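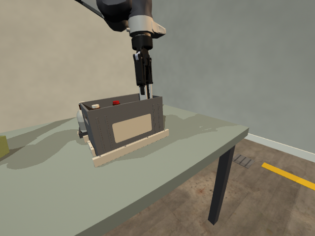

Fredy Alvarado
Fiction contributor

April

Search stories Search

So there I was at ten at night with the simulation up on my laptop, trying to talk Abelardo into a second gripper. The one we'd modeled was down in the crate, over on the far side from the red cap, and he kept tapping the screen with his pen.

"It's skinny," he said. "Skinny should be cheap."

"It's 1020 dollars, and Jirwood wants 12 weeks."

He put the pen down. We had 17 crates a shift to clear at Villanueva and money for one arm - maybe one and a half, if you could buy half.

"And the crate?" he asked. "Who's paying for those wood strips along the bottom?"

I hadn't put the strips in the budget. I typed them in while he was looking for his coat (line 2, right under the gripper!) and hit send before he could find his glasses.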